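Piras Friends of the Museum
Minutes of the autumn meeting, 10/10/2025, Prakard Room

1. Welcome and previous minutes
The chair welcomed everybody in from the rain, thanked those who had brought cake, and asked whether the April minutes could be approved. They were, with one small correction: the altarpiece wing on loan from Pledness shows the Flight into Egypt, and our minutes had it as the Visitation.

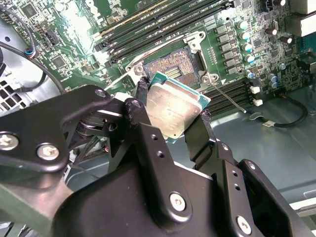

2. The Saint Nicholas panels
We then had a long and very enjoyable talk about the winter display. The curator told us that the three small panels have come back from cleaning, and that the gold behind the saint's head is a good deal brighter than any of us remember (several members sighed happily at this). The plan is to hang them low, so that children can find the purses of gold and the ship in the storm for themselves. The labels will be kept to 97 words each, and members who like to write are warmly invited to send in a draft.

The lighting will stay dim on account of the old varnish on the middle panel, and the room will close for

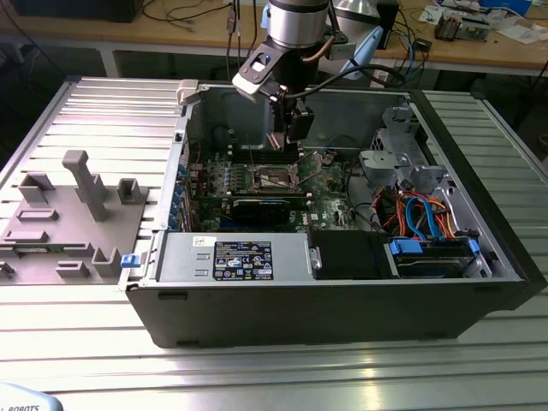

one morning before the opening so the angles can be checked from the bench as well as from the door. Prumuda has offered to print the little guide, 200 copies to begin with.

3. Money
The postcard fund stands at $3,053. It was agreed to put part of it toward a new frame for the third panel, the present one being of a much later date and, in the opinion of most of the room, rather ugly. 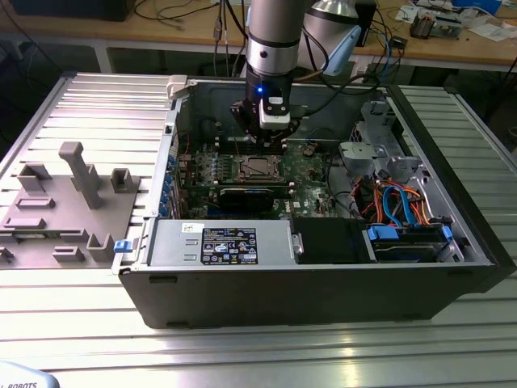 One member asked whether the old frame could at least be kept in the store, as it came with the panel and is part of its story. The curator was glad to promise this, and it was so agreed.

4. Visit to Pledness
There are 8 seats left in the coach. Please bring your own lunch.

The meeting closed with tea.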